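4.2 Surface and Stand Effects on Color Naming

The Skotlow collection contains 1,535 table arrangements, of which 1,385 were retained after the naming pass. Small items in saturated colors were arranged on a white tabletop with gray veining, together with one or two larger objects. Annotators chose from a fixed list of 32 color terms and could add a note where two terms seemed equally good.

Orange and yellow were named consistently when the item stood on the open tabletop. Agreement dropped where a colored item overlapped another colored item or a bordered object, such as the whiteboard with its yellow edge. Magenta was confused with red mainly in close views – the two terms accounted for 70 of the disputed labels. Vein density in the tabletop had no measurable effect on the naming of whole items, but it did affect the outlines drawn around thin stems and feet.

The chrome wire stand was harder to treat. Its rods are polished and its scrolls leave large openings, so a tight outline encloses mostly background. Following the Brendley guidelines, we outlined the stand as a single region and left the openings unlabeled. Typical arrangements are given in Figure 3.

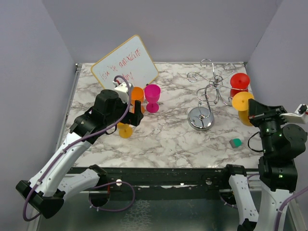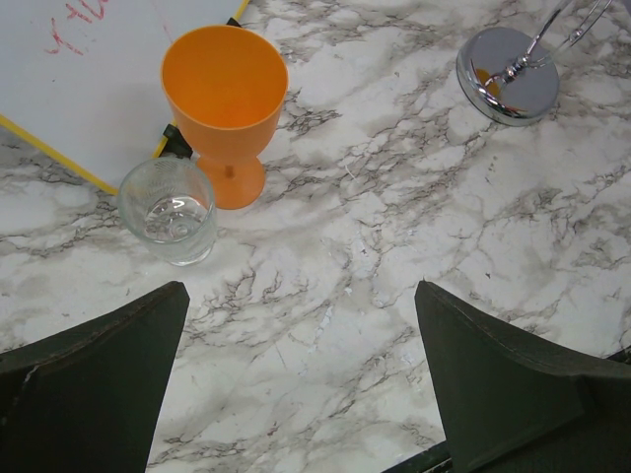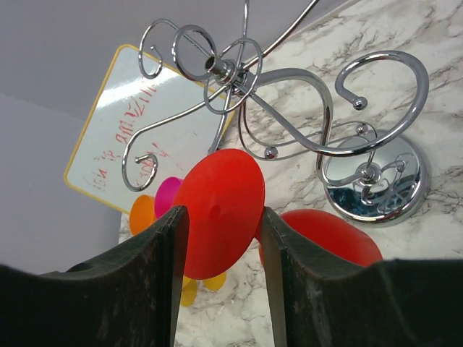 Figure 3. Arrangements from the Skotlow collection. First: orange, magenta and yellow cups, with the whiteboard leaning against the back wall. Second: orange goblet overlapping the edge of the board, which lies flat. Third: red, orange, magenta and yellow pieces with the chrome wire stand.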